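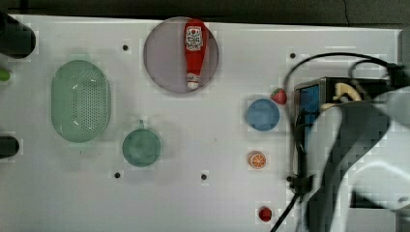
Gripper comparison, Lundley workshop, October

We tried two sets of fingers on the same arm: the curved Testa pair and the flat Forgate pair. The controller and the overhead camera stayed the same. Over the whole project we logged 2,095 grasps, of which 1,004 were with the Testa fingers. Small round items slipped more often from the flat pair. Bottles gave little trouble with either.

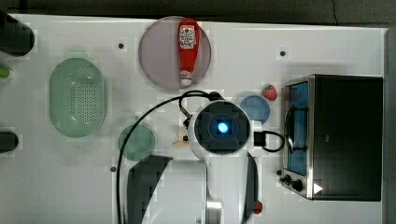

Why was the finger speed kept the same for both sets?
We wanted any difference in the results to come from the finger shape. The closing speed was set once in the controller and left alone.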